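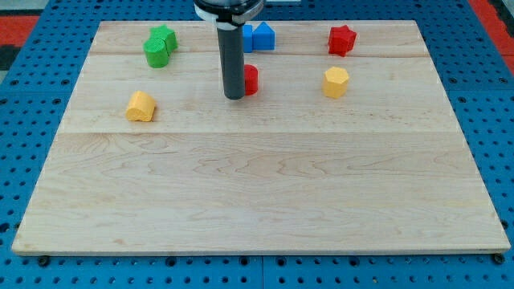
Photo: Cekosix bench, posted by maplebench

Forum > Teaching by hand and remote > Pushing and sorting tasks

Joystick or hand-guiding for pushing blocks about?

maplebench
07/10/2026

Hello all, long-time reader and very occasional poster. I've finally got the block-pushing job going on the arm at Cekosix and I'd love some opinions before I sink another fortnight of evenings into it.

It's the usual sort of thing: coloured blocks on a maple board, and a plain round tube on the end of the arm to shove them with. No fingers and no grasping. Somebody says "push the yellow hexagon over to the red star" and the person driving does it, and we record the lot. I've been driving with a joystick from a chair beside the table, and I have 97 demonstrations I'm happy with. My colleague thinks I'm making life hard for myself and that I ought to put the arm in its floppy mode, take hold of it and simply walk the tube round by hand, the way you'd guide a child's pencil.

I can see her point, as my joystick pushes are a bit wobbly, especially on the star, which loves to turn as soon as you touch it anywhere but dead centre. On the other hand I rather like the wobbles? They show the arm how to get itself out of trouble. What do people do?

tidepool_annie
Oh, what a lovely bit of maple! I'd be tempted to serve cheese on it.

I'm firmly for the joystick, and I say that as someone who spent the whole of May hand-guiding at Larnar and then threw most of it away. When you're holding the arm, your own hand and sleeve and half your shoulder are in the camera's view, and the robot learns to expect them. Come the day you let it run alone, there's no sleeve, and it doesn't know where it is. I did try wearing a grey glove and standing well back (my poor back), and it helped a little, but not enough that I'd do it again.

Keep the wobbles, too. Throw out the ones where you plainly gave up.

gantrygoat
I'm going to disagree with Annie, in a friendly way. The sleeve problem is real if you train on what the camera saw at the time you were holding it. What we do is guide the arm by hand once, save the path, put the blocks back where they started, and play the path again with everyone out of the way. You record the second go. Nice smooth pushes and no sleeves.

It does take twice as long per demonstration, I'll give you that, but the quality is so much better that I've never wanted to go back.

tidepool_annie
But do your blocks end up in the same place on the second go? Mine never did! I'd put the star back with such care, against a pencil mark and everything, and it would be a hair out, and by the end of the push it had slid off round the side of the tube and the arm went sailing along pushing nothing at all. With a cup you're picking up I'd agree with you completely. Pushing is a fussier business — a tiny difference at the start is a big one by the end.

gantrygoat
Fair. Ours were bigger, squarer things, and I suppose a square lump forgives a lot. I wouldn't fancy it with stars or with that yellow heart. I still think 97 wobbly ones won't teach it much, mind you.

fennel_and_wire
Hello! Joining in because I did very nearly this same job, with the Magalhães software and a cheap game controller, and I kept a notebook (I'm afraid I'm that sort of person).

First, gantrygoat is right about numbers. At 97 ours would set off in a hopeful direction and that was that. At 1,000 it would reach the right block most of the time and push it somewhere near. By 3,000 it was good company. That sounds dreadful, but a push is short, and if you let one run into the next without tidying the board you get through them at a fair clip.

Second, do have more than one person driving. We had 4, and each had a style. One always came at a block from the far side, and one gave lots of little taps like a woodpecker. With only me driving, the arm picked up all my bad habits and none of anyone else's good ones.

And third, a question for maplebench. In your photo the blocks are all up at the back half of the board, with that big stretch of bare wood in front. Do they usually live up there? If so I'd spread them out. Ours had hardly ever been shown the near side, and when a block strayed down there it just hovered and dithered.

maplebench
Oh dear, that's a very good spot. I sit to one side, and I've been starting them up that end out of habit and never thought twice about it. I'll scatter them properly from tomorrow, and start some sessions with the blocks all down the front.

Could I ask what you did about blocks that are touching? My two greens keep ending up together, the star and the many-sided one, and when the instruction is to move only one of them I find myself doing a silly sort of three-point turn to get the tube in between.

fennel_and_wire
Keep the three-point turns, they're gold! We had a special session of nothing but separating blocks, and it was the dullest afternoon of my life and the most useful. Go slowly, let the tube come down one side, nudge, back off, look, nudge again.

pebbledash77
Slight grumble from me. Everybody here is talking about how to drive and I think the wording matters just as much. Who writes your instructions, and when? If the driver is told "red star to yellow hexagon" beforehand, you get tidy pushes that match the words. If you let them play about and someone writes down afterwards what they did, you get far more data, but you also get "move the red one a bit" when there are two reds on the board. We had to go back through a whole pile of those at Fikent and I still haven't quite forgiven the person responsible (me).

tidepool_annie
We did it afterwards and I'd defend it! People push more naturally when they aren't reading off a card. You just need a short list of agreed names for the blocks taped up by the keyboard, so that the heart is always the heart.

pebbledash77
The list I'll grant you. I'd still have the cards for the fiddly ones, such as the separating Fennel mentions, or you'll find that people steer clear of them when left to choose.

gantrygoat
One small practical thing, maplebench, whichever way you go. Turn your top speed down until it feels silly. With a joystick most of the wobble is you catching up with yourself, and at a crawl even the star behaves better. You can always play with the speed later.

maplebench
Tried the slow setting this evening and my word, it's like driving a milk float, but the star went very nearly straight. I'm staying with the joystick, then, and I've talked my colleague into taking a turn as second driver. She comes at everything from the left. I'll make up some cards for the touching blocks and leave the rest as free play with the names list, and I'll post again when we've got to 1,000.

fennel_and_wire
Please do! And save your early ones in a folder of their own, I was forever wanting to compare.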